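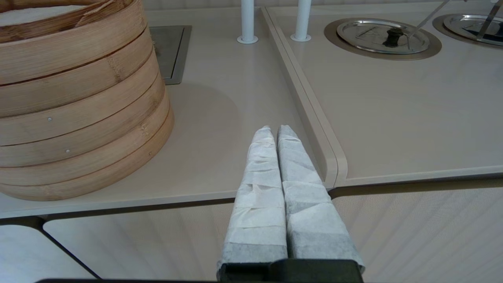
Slide 1. Hi everybody, I'm Sumaiya, I write the product listings for Waltia (lamps, plugs, heaters, all that fun stuff). Thank Nataša for the intro!

Slide 2. Start with the bad listing. Read it out loud, slowly, all 104 words. Wait for the laugh at "Hurry!!! Limited time." Then ask: how long is the cord? It's not in there! And cord length was the thing shoppers wrote in to ask us most.

Slide 3. The Prendcombe desk lamp. We rewrote it in June, put the cord and bulb size in the first line, and dropped the word "ultimate" (I miss it a little). Questions went from 722 a month to some 600. Not huge, but I was thrilled. Don't rush this one.
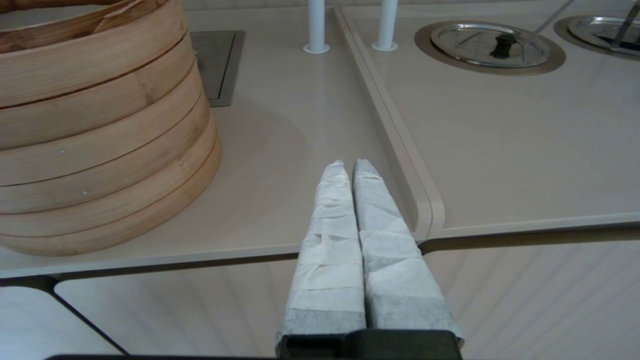
*Pale cream countertop*

Slide 4. Titles. Hendriks sends us titles in all caps with the part number twice, bless them. Show the before and after, and say that I keep the part number once, at the end, for the people who search by it.

If there's time, tell the Wolto story, where the box said set of six and our page said set of five and I got to spend a whole afternoon on the phone.
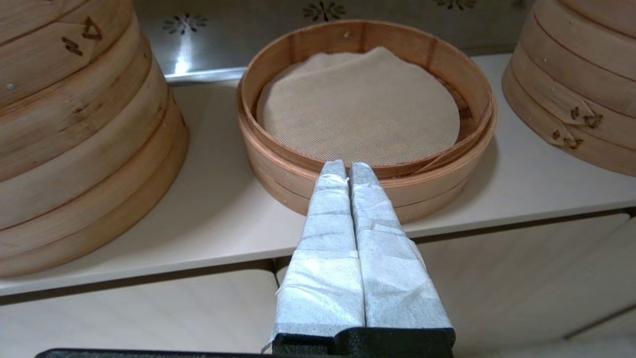

That mix-up is why I now open the box before I type a word, and with 2,000 listings it's slow going, so we do the best sellers first. Skip slide 5 if we're past 11:30.

Questions. Nataša has the other mic.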